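From: Shuk-fan Hsiao
To: Greritz translators list
Subject: Re: [greritz-trans] Which word for "broth" and other food terms in the glossary
Date: 7th June

Dear all,

Thank you, Joris, for the long message. I read it two times, and then once more with the glossary open beside it. I answer below the parts where I have an opinion, and I leave out the parts where I agree.

Joris Van Loon wrote:
> I went through the food section of the glossary before we hand it to
> Vandenberghe. It has 256 entries now and I think it is not ready.
> My main trouble is with the soup and noodle words. We have "broth",
> "stock", "soup base" and "bouillon" and they are used for the same
> Chinese word in different entries, depending on who did the entry.
> My proposal is to choose one English word for each Chinese word and
> to use it everywhere. The client wants consistency, they said so in
> the February call. I also propose to remove all the entries with
> pinyin only, like "lamian", and to give an English translation.
> The reader of a package does not know pinyin.

I want to speak first about the one-word-for-one-word rule, because the rest depends on it.

For a contract or a machine manual I would accept such a rule at once. For food I think it makes trouble. The word 汤 is the best case. In a restaurant menu it is "soup". When it is what the noodles are standing in, it is "broth". When the cook prepares it on the day before and uses it in other dishes, an English cook says "stock". If we write "soup" in all of these places we are consistent, but an English reader will find it strange that noodles come "in rich beef soup" and then, in the cooking steps, that he should "add soup to the pan". He will understand it. He will also know after one line that it is a translation.

What I propose is that the glossary entry has the Chinese word, then the English words that are permitted, and for each of them one short line about when to use it. Femi did this already in the section about dough and I find it very good. I attach nothing because you all have that file, it is the one with the green tab.

On "soup base" I do not agree that it is the same thing as "broth". Soup base is what is in the small bag, the powder or the paste. It becomes broth when you add the water. I would keep them apart very strictly, and here I am even more strict than Joris. In the old file I found 19 places where the instruction says "pour in the broth" and the Chinese says clearly 调料包, so the seasoning packet. A person who follows our English would look for something which is not in the cup.

"Bouillon" I would remove. In American English it makes people think of the cubes, and I did not see one Chinese text in our material where the cubes are meant. If Ilse knows one, please tell me.

> For 拉面 we have "lamian", "ramen", "pulled noodles", "hand-pulled
> noodles" and in one entry "stretched noodles". I would take
> "hand-pulled noodles" everywhere. It is English and it is correct.

This is the point where I would like to ask you to be careful.

"Hand-pulled" is correct when a hand has pulled them. In a restaurant text, yes, please, take it. It is a nice word and it explains itself. But the same two characters are also printed on instant noodles, and those were made by a machine that cuts them. In Chinese it does not disturb anybody, the word has become the name of a kind of noodle dish and the reader does not think about the hand any more. In English "hand-pulled" is a claim. I worked three years for a food importer before I came to this project and the label people there would send it back on the same day. They would ask for proof that it was done by hand.

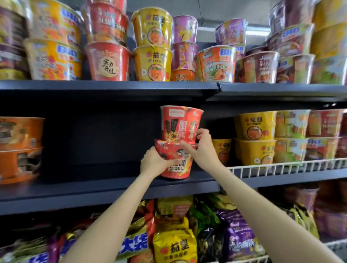 So for packaged products I would write "ramen-style noodles" or simply "noodles", and for the beef one "beef noodles", which is anyway what 牛肉面 says. I know that some of you do not like "ramen" because it is the Japanese form. I do not like it very much either. But the American reader knows it, and he uses it for all instant noodles from any country, so for him it is nearly an everyday English word. If the text is about the dish in Lanzhou, with its history, then I would never use "ramen" there. In that case I would write "lamian" the first time, with the explanation, and after that "lamian" alone.

This is also why I am against removing the pinyin entries completely. Joris is right that the reader of a package does not know pinyin. The reader of the museum booklet does not know it either, but he is sitting down, he has time, and he maybe wants to learn the word and say it to a waiter one day. We are making one glossary for two kinds of text and I think many of our discussions come from there. In my opinion it would help a lot to have one column more, where we put P for package and B for booklet. I can do this work for the noodle and the soup entries. For meat I would ask somebody else, because I do not eat it and I make mistakes with the cuts.

> "Cup noodles" versus "bowl noodles": do we need both? The Chinese
> often has 桶面, which is really "bucket noodles". I laughed but I
> suppose we can't have "bucket".

No, please not "bucket". I vote to keep both "cup" and "bowl" and to let the form of the container decide. Tall and narrow is a cup, wide is a bowl. The translator must then see the product or ask for a photo, and I know that this costs time, but the client has photos of everything and they are quick to answer when the question is short. For 杯面 we always write "cup". For 碗面 we always write "bowl". Only for 桶面 we must look. When there is really no photo I would take "cup", because the American customer says "cup noodles" for almost anything of this kind.

Write it in two words, without hyphen, also before another noun: "cup noodle lid", not "cup-noodle lid". The style sheet from Vandenberghe is silent about it but their own website does it like this.

> Spicy levels. We have "slightly spicy", "mild", "medium", "hot",
> "extra hot", "numbing and hot". Can we have a fixed scale?

Yes, here I agree with a fixed scale and I would even like it in a table at the front. Only I would not put 麻辣 in the scale. It is not a level, it is a taste. A thing can be 麻辣 and mild, if we can believe the package. "Numbing and hot" is accurate but it sounds like something from the dentist. Edem suggested last time "mala" with "(numbing and spicy)" the first time, and "mala" is now seen often enough in American restaurants that I would support him. But then for packages we have again the pinyin question, so P: "spicy Sichuan pepper flavor", B: "mala". You see that the column would be useful.

And can we please say "spicy" and not "hot" in the scale. With instant noodles "hot" is also the water. I had a sentence in the Rurotgate texts which said "serve hot for hot flavor lovers" and I had to go back to the Chinese to find out which hot was which.

> Last point, the deadline. Fakside can import the glossary only as a
> two-column file. If we add notes and categories, somebody has to
> take them out again.

I did not know this about Fakside, thank you. It changes a little what is practical but I think not the principle. We could keep the full file for us, with notes and with the P/B column, and export from it. From one full file we would then make two short files, one for packages and one for booklets, each with two columns only. Whoever opens a job in Fakside loads the one that he needs. I tried it yesterday evening with the soup entries and the import worked without any error, only the characters were broken the first time. You must save as UTF-8 before you import. The program does not warn you.

What it does not solve is the case where there are two permitted English words for one Chinese word inside the same kind of text, like "broth" and "stock" in a booklet. Fakside takes the last line and forgets the one before. Maybe one can put both in the same cell with a slash. Ilse, you know the program better than all of us, is this possible or will the checking tool then complain at every sentence?

To make it easy to answer, these are the things where I would need a yes or a no from the group:

The column P/B, and if yes, who takes meat.
"Hand-pulled" only for restaurant and booklet texts, never for packages.
"Soup base" and "broth" strictly apart.
"Bouillon" out.
"Cup" and "bowl" by form, when the Chinese says 桶面.
"Spicy" in the scale and not "hot".

If you have only little time, please answer at least the second one. The others we can still change later, but the package texts go to the printer first and a printed claim we cannot take back.

One small thing at the end, which is not about food. In the entry for 口感 we have "mouthfeel". I understand that it is the correct technical word, but I asked three American friends and they all made a face. "Texture" would be my wish. I will not fight for it.

With kind regards,
Shuk-fan

P.S. Femi, your entry for 葱花 says "onion flowers". I think it was a joke which stayed in the file. I changed it to "chopped scallions".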